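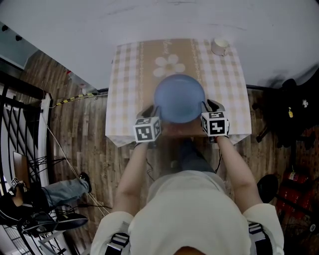

Vasier grippers, both hands on the blue plate. Check tablecloth, cup at the far corner.

July, notebook entry, trial kit from Vasier

Second session with the hand-held pair. Gisela and Rogelio took turns wearing the harness, Patricio kept the log. Start 9:40.

Plate task: pick up by the rim with both grippers, tilt, put back down. 28 takes logged, 15 kept. Most of the rejects were bad starts - operator moving before the log was running. Two were cube tracking dropouts on the right hand, both with the wrist turned well in. Vasier's manual says to keep one marker face toward the head camera at all times. That is hard to do with a tilted plate and should be said in the review.

Finger pads: no complaints on the rim. Have not tried the cup yet.

Harness: Gisela found the shoulder straps fine for an hour, Rogelio wanted them shorter and ran out of adjustment. Ask Vasier if there is a small size.

Cables: still catching on the lap when the operator sits close in. Clipped them to the left strap for the last few takes, better but the left hand feels the pull. Try a longer lead.

Compared with the Bravo set we had on loan: setup is quicker, export is slower. Files 608 to 616 came out with the left and right streams swapped. Catalina has written to their support and is waiting for an answer.

To do before the kit goes back:
- repeat plate task standing
- recalibrate right cube
- price for two sets, with spare pads (Iara)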